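Status: second release, February. Supersedes the Bakiscombe pilot set, which used a different finger geometry and shouldn't be mixed with this one.

# Nimcombe Handheld Set

Demonstrations for training manipulation policies, recorded with the Jimis two-finger handheld gripper. No robot is driven during recording. An operator carries the gripper by hand and the trained policy is later run on an arm fitted with the same fingers.

## Contents

- 464 episodes, one task per episode
- 3 task families: `bed_clear`, `cloth_fold`, `pick_to_bin`
- 9 operators, identified by number only
- Nearly 2 hours of usable video after trimming

`bed_clear` is the largest family and the least balanced. Small rigid items are over-represented in it; bags and cables are under-represented.

## Layout

```
nimcombe/
 episodes/<id>/video.mp4
 episodes/<id>/pose.csv
 episodes/<id>/width.csv
 episodes/<id>/note.txt
 splits/train.txt
 splits/val.txt
```

`pose.csv` holds time, position and a quaternion (x, y, z, w order). `width.csv` holds time and finger opening in meters. Both share the video clock. `note.txt` is free text from the operator and may be empty.

## Recording rules

1. Start with the fingers open and clear of the surface.
2. Hold still until the tone.
3. Do the task once, at a steady pace. Don't retry a failed grasp more than once.
4. Return to the start height and hold until the second tone.

Item placement is not scripted. Operators change it between episodes and leave the background as it is.

## Processing

Poses come from the Lim tracker and are resampled to the video frames. Gaps shorter than five frames are filled by linear interpolation. Longer gaps cause the episode to be dropped. Finger width is not smoothed.

Splits are made by operator, so no operator appears in both files.

## Known problems

- Pose drift near the headboard, where the tracker often loses the hand. Worst in `bed_clear`.
- Background people are common. Faces are blurred in the released video, but the blur misses some side views. Report these by episode ID and the clip will be pulled.
- Width readings below 4 mm are unreliable. Treat them as closed.
- `cloth_fold` has no failed episodes. Don't use it to train a success classifier.

## Access

Internal use only until the blur pass is redone. Copies for partner sites need a signed request to the data desk at Nimcombe. 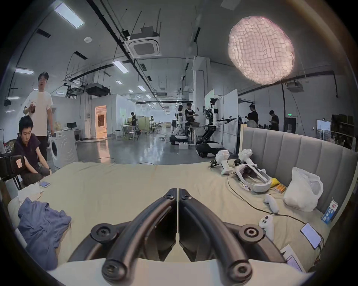

*Handheld gripper over the bed at the recording site, lab floor behind.*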